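Hulier Bench Recordings — data card and notes for new readers

Version of 21 Jun 2025. Maintained by the refurbishing floor at Hesia, with the folks at Soylu looking after storage and downloads.

What's in it

Hulier is a set of 559 recordings from the desktop bench, where old office computers get opened up, sorted, repaired where it makes sense and stripped for parts where it doesn't. Each recording covers one task at one machine, and there are 71 task types so far, which is more than we thought we had when we started writing them all down. The colour stills are cut from the wrist cameras, and there are 2916 of them in the labelled portion.

We've tried to write this card for two kinds of reader: people who want to train something on the data, and our own co-workers, who keep asking (quite fairly!) what the arms are for and what happens to everybody's job.

What the work looks like

Processor tasks are the largest group in the labelled portion, and they're the ones the bench staff asked for first. Handling a processor is slow, fussy work, all fingertips and held breath, and after a few hours of it your shoulders let you know. The cases are crowded, too. Cables and brackets get in everyone's way, arm or human.
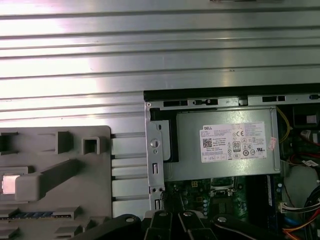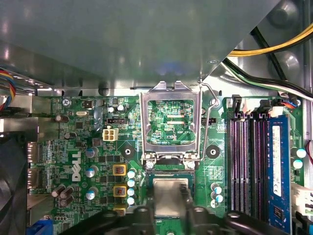 The tasks we label "socket" include any stretch where the gripper is holding a processor, whether it is going in or coming out. Cable tasks have their own label, and we'd ask you not to merge the two, tempting as it is. A cable behaves differently every single time you touch it, and the people who annotated those recordings put a lot of patience into them.

What has changed on the floor

When the plan was first shared in December, the worry was that four benches would become two. They're still four. What did change is the shape of a shift. Bench staff now spend part of the day steering the arms, part checking the results by hand, and the rest on the jobs that never suited a machine in the first place, like working out why a computer only fails once it's warm.

Some of that has been welcome and some hasn't. Several people miss the rhythm of doing one machine start to finish, and we've kept one bench fully manual for anyone who wants it — it's popular, and there's a sign-up sheet. Training hours are paid, and steering counts as skilled time on the pay grid. If you're setting up something similar at your own workplace, please sort that last bit out before the equipment arrives. We did it afterwards and it cost us some goodwill.

Recordings aren't used to judge anybody's speed. Operator codes were removed before release, and the Hesby labelling tool we use has no field for them.

Known gaps

Office desktops make up nearly everything, so don't expect much from laptops. Bare metal throws a lot of glare, and 64 recordings carry a "glare" flag so you can leave them out or test on them specifically. Labels for small connectors are uneven in the oldest batch, and we're working back through those as time allows.

Using it

Research and teaching use is fine, and so is trying things out at your own shop. Please keep this card with any copy you pass along. Corrections are very welcome through the Soylu download page; put the recording number in the subject line and tell us what you saw, even if you're only half sure.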